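Monday, workshop kitchen notebook, July

Marshmallow slab, batch four. Picking up from the notes on the inside cover, which I can no longer read where the golden syrup got them.

Benedita wants a kids' treat for the school holiday table that holds its shape for a whole afternoon, can be cut by a seven-year-old and doesn't need an oven. The recipe she brought in is the Figueiredo one, off a photocopy that has been through several kitchens. It claims the slab "sets firm in 20 minutes". I have now made it three times and I don't believe that line at all. Batch one was still slumping when we packed up. Batch two set, but only because I left it in the fridge over lunch and forgot it. Batch three I'd call chewy if I were being kind.

Today's quantities: 100 g butter, 80 g syrup, puffed rice by the big scoop until it looked right (I know, I know, Afonso, weigh it next time). Marshmallows melted slowly in the wide pan. The photocopy says high heat. I tried high heat in batch two and got brown strings and a pan that took Sérgio most of an evening to clean, so low it is.

Temperature when I took it off: 74 by the Hader probe. The Lodier probe said something a good bit lower, in the same pan at the same moment. I trust the Hader slightly more and for no good reason. Somebody should put both in boiling water and write the answer down in here, with initials.

Colouring. Wing-sze's idea was to split the mix in three and colour each lot, then press them in layers. Looks lovely in her sketch. In practice the first lot was stiff before I had the second one coloured, and the layers came apart at the join when I cut. She says to work faster. I say two people, or one colour. We'll try two people once and if it still splits I'm going back to plain with sprinkles on top, which kids like better anyway in my experience.
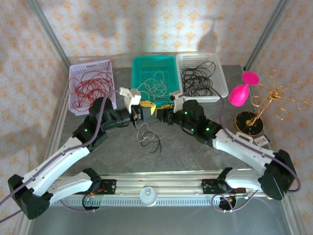
Decorating is the part I have the most doubts about. The plan as written has licorice laces wound round each square like a parcel, and every child gets a pile of laces to work from. I cut a few dozen and put them in a bowl, and within a minute they were one lump. Anything long and thin does this if you drop it in loose: the thin red cable in the lavender basket is looped over itself in just the way my red laces were, and I wouldn't hand that to a six-year-old and say take one. So, laces laid flat on baking paper, a small bundle per place, nothing in bowls. Also shorter. The photocopy says to the elbow, which is silly. Hand length goes once round a square with enough left to tuck under.

Tried icing as glue for the laces. Didn't hold. Tried a dab of melted marshmallow, held fine, but it's too hot to give to kids and by the time it's cool enough it has stopped being sticky. Tucking the end under the square and leaving it alone worked as well as either. I suspect the glue step is only in there to fill out the page.

Cutting: the plastic lettuce knife goes through if it's wiped with a bit of oil between cuts. Butter knife squashes. Biscuit cutters, which everyone keeps asking for, waste a silly amount round the edges, and the star ones lose their points on the way out. Lurdes thinks the offcuts can be rolled into balls. Fine, but they need rolling while the slab is soft, and that's before you have any offcuts. I pointed this out. She is going to try it regardless and I'd be glad to be wrong.

Cost, since Benedita asked: the Prakcombe marshmallows are dearer than the supermarket bag and I couldn't taste any difference in the finished square. Sérgio says he can. I gave him two unlabelled squares after lunch and he picked the cheap one as the good one, then wanted another go. One tasting proves nothing much either way, but I'm not paying extra on the strength of it.

To do before batch five:
Weigh the puffed rice.
Check the two probes against each other.
Line the tin with paper up the sides. Greasing alone is not enough, whatever the photocopy says.
Ask Benedita about allergies again. She said she'd sent round a note and I haven't seen one.
Press with a wet hand or the back of a spoon, try both, same batch.
Don't put it in the fridge. If it can't set on the bench it won't survive the holiday table.

4 pm, came back to look at today's slab. Edges firm, middle still gives when I push it. Left it covered on the bench with a sign on it asking people to keep their fingers out. One corner is already missing.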